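The bathroom shelf box, or why I stopped buying organizers

Every June I get a run of emails asking what I use to organize the bathroom, and every June I disappoint people. I use a box. It's white, it has no lid, and it didn't come from the organizing aisle.

I've been suspicious of that aisle ever since I spent $91 on a set of Naltura drawer inserts that fit no drawer I have ever owned. There were 7 in the set. Two of them are under the sink holding other inserts. My friend Celeste Godinho, who is a much more optimistic shopper than I am, bought the same set and insists they changed her mornings. I've seen her mornings. They look the same to me.

So this is the version for doubters. Take everything out of the cabinet, put it on a table where you can see it, and only put back what you would notice was missing.

Start with what you use every day

The small stuff causes most of the trouble because it has no home. It rolls, it leans, it falls behind the faucet. I lay it flat on the table first, side by side, and I don't let anything go in the box until I've looked at it for a second.
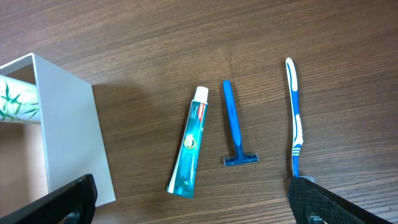
Celeste thinks this stage is pointless and that I could tip the lot straight in. She may be right about the time it takes. I still find that things dumped into a box are things I forget I have, and then I'm standing in a drugstore at 9 p.m. buying a second one of something. I've read the advice about giving every item its own labeled compartment, and I don't buy that either. I know what a razor looks like. I have never once needed a label to find it.

What I'm trying to work out at this point is whether a thing gets used daily, now and then, or never. The "never" pile is always bigger than I want it to be. It's where the hotel lotions end up, along with a Muvham face roller that I was told would do something for my jaw. My jaw is as it was.

Tall things and tubes

Bottles go in before brushes. I've tried it the other way and the brushes get buried. A big bottle can stand up if the box is deep enough and you aren't going to carry it anywhere. A tube can be propped against the back wall, which works until you pull out its neighbor, and then it slides down and you prop it up again. I'm not going to pretend there's a trick to it.

The Tikar catalog sells a small plastic stand for exactly this purpose. A stand for a tube! I would like to meet the person whose life has room for that.

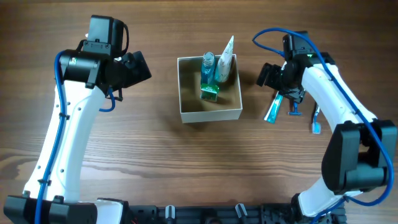 Lying down versus standing up

My brother-in-law Rommel Samonte believes that anything with a screw cap must be stored upright, always, or it will leak and ruin the shelf. He said so at my kitchen table with great confidence and he has been saying it for years. I asked him how many bottles had leaked on him and he changed the subject.
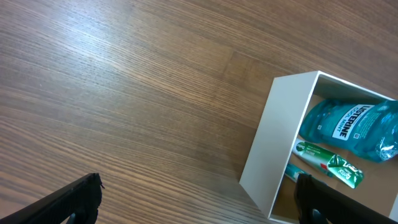
My own view is that it depends on the cap and on whether you closed it, and the second part matters more. A bottle on its side takes up a lot of floor, I'll give Rommel that. But it also won't topple every time you open the cabinet, and in a low box it may be the only way to get it under the shelf above. The Listerine can lie flat with the toothpaste stretched out on the bottom of the box alongside it, and I can see both from above without moving anything. Being able to see it all is the only test I care about. If I have to lift one thing to find another, the box is too full and something has to go.

I should say that I don't think a box will make you tidy. I had one for a year and filled it with receipts. There's a whole line of advice out there that says the right container creates the right habit, and I've watched that fail in my own house often enough to stop repeating it. What a box does is set a limit. When it's full, it's full, and you have to choose.

The hair products argument

Here I lose some readers. I keep one conditioner out. I don't mean one for weekdays and one for special occasions, I mean one, and it gets finished before another is opened. I can't tell you if any of these bottles do what they promise — I have fine hair and a long memory for promises — but I do know that four half-empty ones take up the space of four full ones.
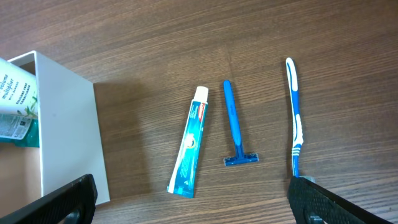

"Volume multiplier," with bamboo. We'll see what it multiplies.

The rest of the hair shelf went to Celeste, who took the Caldeira mask and left me the dry shampoo. I'm told it's a good one. It's going in the box for now, next to the mouthwash, and if I haven't touched it by the end of summer I'm giving it to Rommel, who can store it upright.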